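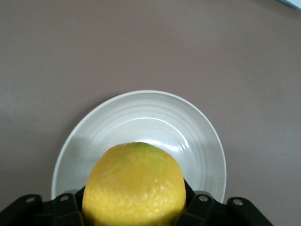
What I've Been Up To With the Arm

A few of you wrote back after the last newsletter asking how the teaching is going, so I'm giving it the whole item this month. Get a coffee, I've been saving this up.

The short version is that I spent most of July picking up a lemon. I'm up to 99 good demonstrations of one task, which is taking a lemon off a plate or putting it on one, and I wanted a nice even 100 before I trained anything. (I'll get to why I'm stuck one short.) When I signed up to help Socorro Alvarado with the tabletop work at Clurnuvix, I pictured myself teaching a robot to set a table for dinner. I have not set a table for dinner. I have gotten very, very good at lemons.

If you're new, we teach the arm two ways. One is by hand: you put the arm in its floppy mode, take hold of it near the wrist, and walk it through the motion while it records where all its joints went. The other is by remote, where I sit at the desk with a second, smaller arm (we call it the leader) and whatever I do with mine, the big one copies. I see what it's doing on a monitor, mostly through the little camera down at the wrist.

I started out a big fan of doing it by hand. It feels so natural! You just grab the thing and go. The trouble is that my own hands and sleeves were all over the recordings, and when the policy runs by itself later there's no sleeve in the picture for it to look at. Socorro warned me about this and I nodded and did 9 of them anyway. We threw out all nine. So now I use hand guiding only for saving the start and finish poses, and everything that goes into training gets done from the desk.

Working from the desk took some getting used to. The first couple of sessions I kept looking up over the monitor at the real arm, which is a bad habit, because you end up steering with information the robot won't have. If I can only tell the fingers are lined up by leaning over and squinting from the side, then the recording has me making a perfect little correction for no reason the camera could ever see. Eusebio Giraldo solved that for me by turning my chair so my back is to the table. It felt rude for a day or two -- like talking to somebody over your shoulder -- and then my demos got better.

And the wrist view is a strange way to look at a lemon. You come in from above and the fruit gets huge, and by the time you've got it between the fingers, the bottom of it is gone from view and so are the lower parts of the fingers. You're left with a big yellow dome and the rim of the plate going around behind it. There's a shine off the inside of the plate too, right behind the top of the lemon, and I worried about that for a while. I asked whether I should move the lamp. Socorro said leave it, kitchens have lamps. Fair enough.

What I watch for now is where the two fingers sit on either side of the peel. If one touches well before the other, the lemon gets nudged, and a nudged lemon likes to roll up the slope of the plate and come back at you. So I come down slow, stop, close the fingers a bit, stop again, and then close the rest of the way. Only I had to quit doing the stops! I thought I was being careful, but I'd paused so long in so many recordings that the first thing we trained on them learned to pause beautifully. It came down over the plate and hung there. We all stood around waiting for it like it was a bus. Eusebio went and made a sandwich.

So the rule these days is slow but always moving. If I need to think, I think before I press the pedal to start recording. If I mess up in the middle I don't automatically throw the take away either, which surprised me. A miss where I back off, line up again and get hold of it on the second go is worth keeping, as long as I mark it in the log, since the robot is going to miss too and it may as well know what to do next. What I do throw out is anything where I was fidgeting.

I'm keeping the log in Pilteo, and I've settled on 4 tags: clean, recovered, dropped, and "me" (meaning I sneezed, or bumped the desk, or forgot what I was doing). I used to write a paragraph after every take and never read any of them again. Tags are much better. If any of you are logging your own sessions and want my template, write back and I'll send it along. It's nothing fancy.

Squeeze is the other thing I want to complain about. The leader arm has a trigger for the fingers, and it doesn't push back at all, so I've got no feeling for how hard I'm holding. With a lemon you get away with a lot. It's a sturdy fruit. But I noticed I was pulling the trigger all the way in every single time, out of nerves mostly, and Socorro pointed out that if we ever move on to something soft, I'll have trained the arm to crush it. She lent me her trick, which is to close until you see the fingers stop moving on the monitor, then go just a hair more and hold it there. I practiced that for a whole afternoon without recording anything and my thumb was sore that night.

Between takes I move the plate a little and turn the lemon. I was lazy about this at first and put the lemon back with the same end toward the wall every time. You'd be amazed how fast you fall into it. Now I give it a spin and let it land how it lands, and I slide the plate over without looking too hard at where it's going.

About number 100. I've recorded it several times and I keep tagging it "me." I think I've made it into an occasion, and every time I start the recording I can hear myself breathing. Eusebio has offered to do it for me, and Socorro says the training won't care one bit whether it's 99 or 100, and I know she's right, but I'd like to get it. By the time you read this I'll have either done it or given in.

Next on the list is handing things over to Craddock, the other bench, where they want to try the same task with somebody else at the controls. I'm curious about that one. We all have our own way of coming in on an object (I swing in from the left, Eusebio drops straight down like an elevator) and I'd love to know whether mixing us together helps or just makes a muddle. Socorro thinks it'll help. I've got a coffee riding on muddle.

Also, a reader asked whether the Wokix pedal is worth buying over a plain keyboard key for starting and stopping. For me, yes, I like having both hands free. Put a piece of rubber mat under it though. Mine slides.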